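Parts sorter and kit packer - casual, Plodiddale

Drarer is looking for a casual sorter and packer to join the small parts bench at our Plodiddale unit. The job starts in October and runs through to the end of the school year, with a fair chance of more hours after that.

About us

Drarer puts together electrical component kits for trade colleges and repair workshops. Most of what we handle comes in mixed: cartons of surplus from switchboard builders, returned kits with half the contents in the wrong bag, and odd lots bought at clearance. We sort it, check it against the list, and pack it again. We have 2777 kits to get out this season. The biggest order is for the Prarker program, which takes 592 of them, and those have to be finished first.

The work

You will be working at a table, sorting small items into trays by type. That means capacitors, breakers, terminal blocks, small round containers with lids, and plenty of bits that don't have an obvious home. Items go into the tray for the kit being made up, and anything not on the list stays out on the tabletop until it can be put away. Once a tray is complete it is checked by a second person and bagged.

You would also:
- match items to a printed parts list
- label bags and cartons
- keep the bench clear between batches
- put damaged or unmarked parts aside for checking
- help with a stocktake at the end of each month

The blue trays are used for kits in progress. Please don't use them for lunch, screws or keys. 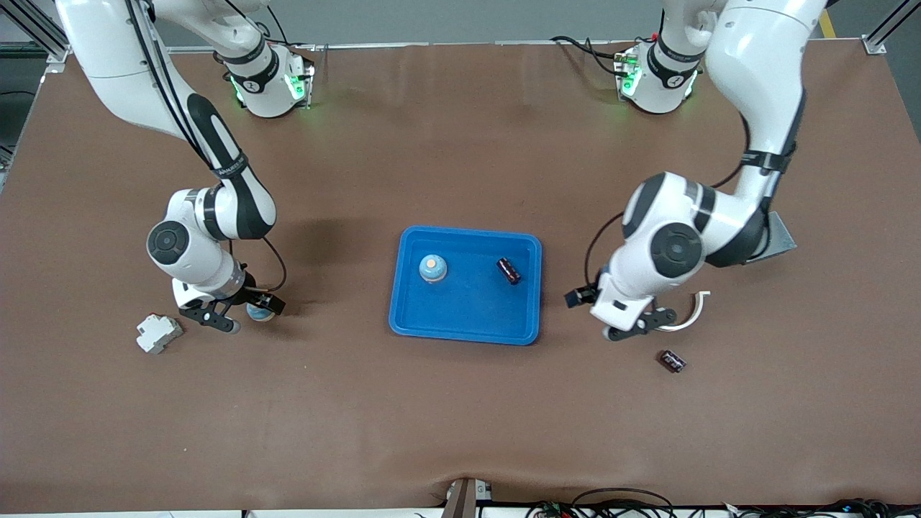
Do I need to know what all the components are before I start?
Applicants don't need an electrical background. We have a reference binder with the 434 parts we see most often, and your first two shifts are spent learning the common ones with someone beside you. You will not be wiring or testing anything.

Who we are looking for

Someone steady with their hands who doesn't mind doing the same thing for a few hours. Good eyesight, with or without glasses, is important as some of the printing on the parts is very small. You need to be able to tell colours apart, as our bags and labels are colour coded. If you are not sure about this, tell us and we can do a quick check when you come in.

You should be able to read a parts list in English and ask when something doesn't match. We would rather stop a batch than send out the wrong kit.

Previous packing, library, pharmacy or warehouse work is useful. So is a hobby like model making or sewing. It is not a heavy job - full cartons go on a trolley - but there is some standing.

Hours and pay

Shifts are 8:30 am to 2:30 pm with a paid morning break and half an hour for lunch. We have 7 places to fill and can offer between two and four shifts a week. Tell us which suits you. Pay is the casual rate for the storeworker grade, paid fortnightly. Training shifts are paid at the same rate.

The unit

The sorting area is at the back of the building, away from the loading door. There is a kitchenette with a fridge and microwave, lockers, and parking in the shared lot. The bus stops at the corner. Closed shoes are required on the floor. Long hair should be tied back, and no loose bracelets at the bench please. Nothing is left on the table overnight.

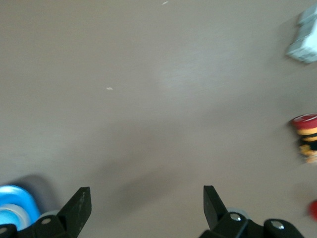

Tabletop in the sorting area, Plodiddale.

How to apply

Send a short letter and a resume to Ksawery Sikora, bench supervisor, care of the Drarer office. One page is plenty. Please include the days you can work, the earliest you could start, and the name of one person we can call. If you have worked for Urbańczyk at the old depot, mention it, as their part codes are the same as ours.

Suitable applicants will be asked in for a one-hour trial at the bench, which is paid. You will be given a mixed box and a list and asked to make up one kit. Speed is not marked in the trial.

We will reply to everyone who applies. Applications stay open until all places are filled.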